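Baking for the whole street from one small oven

4 min read
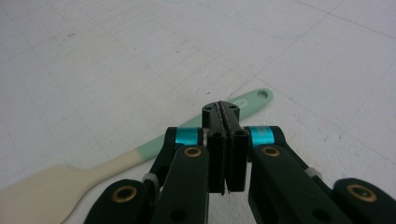 A silicone spatula on a pale floor.

Glykeria Pappas starts work at five in the morning, when the rest of Astomley is dark. She bakes in what used to be her dining room, and by eight the first trays are cool enough to wrap.

She had worked in the accounts office at Winness for 6 years before she left. "I liked the people," she says. "I didn't like the chair." She had been making honey biscuits for friends at weekends, and one of them asked for 30 for a christening. Another order followed, then a café.

These days she sells 200 biscuits in a normal week and more in November, when people begin to order for Christmas. The recipe came from her grandmother, who never wrote it down.

"She measured with a coffee cup that had lost its handle. I had to guess the size of the cup. The first few batches were like gravel."

The oven was the other problem. Hers runs hot, and she lost a good deal of dough before she bought a thermometer and found that 195 on the dial was far too high for anything with honey in it. She bakes lower now and leaves the tray in longer.

Her business partner, Marina Tsakiris, joined last spring to take over deliveries and the paperwork. The two had met at a evening class in Clenurik and stayed in touch. Tsakiris says the forms were easier than she expected — the council sent an inspector, who asked about fridges and hand washing and was gone within the hour.

"Pricing was harder," she says. "Glykeria was charging for the flour and the butter and nothing for herself. We argued about that for a month."

They put the price up. One café dropped them and two others took its place.

Neither wants a shop. Rents on the high street are steep, and Pappas likes being finished by lunch. They have been talking to Abeysekara, the grocer's by the station, about a shelf near the till.

"I'd want to try it for a few weeks first," Pappas says. "If they don't sell, I'll have them back and we'll eat them."

14 shares | 3 comments

Contact us | Back to top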